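Wekau Corpus README

Version 2, last edited March 7, 2020
Maintainer: Jérémie Pons

What this is

A set of 221 short office messages, each with a label saying whether the writer was asking for something, reporting something, or doing neither. The text was typed out from memo boards and sign-out sheets at two small firms, Votine and Coetzee. It replaces the first release, which claimed more than it should have.

Why you may not want it

The labels came from two readers. They disagreed on 66 messages, and those were settled by talking until one of them gave in. I was one of the readers, and I don't think talking made the labels any better. The original votes are in the file votes.tsv, so please use them and ignore the column named "final" unless you have a good reason.

The first release also reported a score for "politeness." I have taken it out. I could not get the same number twice from the same message, and I have doubts about anyone who says they can. Several people wrote to ask for it back. The answer is still no.

Size

Nearly 200 of the messages are under a dozen words long. If your method needs context, there isn't any. Names were swapped for initials by hand, and a few swaps broke the spelling of the words next to them. I left those alone.
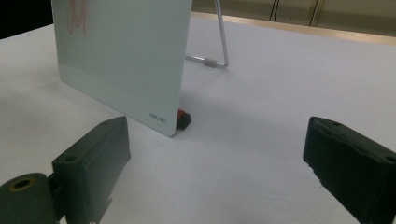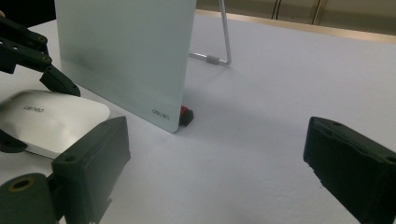 Glass-type desk board, back side. The "deli" mark reads in reverse.

Files

messages.tsv has one message per line, with an ID and a source code (V or C)
votes.tsv has both readers' labels, before any discussion
dropped.txt has IDs removed since the first release, with a word or two on why

Known problems

The Votine messages were all collected in December, so holiday cover and parcel pickups are everywhere. A model that learns the word "parcel" will look smart on this set and nowhere else. The Coetzee half has better spread but worse handwriting, and I guessed at more words than I would like. Guesses are marked with a question mark in square brackets.

There is no official train and test split. Umov, the tool we used for sorting, can make one, but it puts near-copies of the same message on both sides. Any result from the old Umov split should be treated as too high.

Use

Free for study and teaching. Please don't use it to rate staff. If you publish a number, say which label column it came from. Corrections go to the maintainer with the message ID in the subject line.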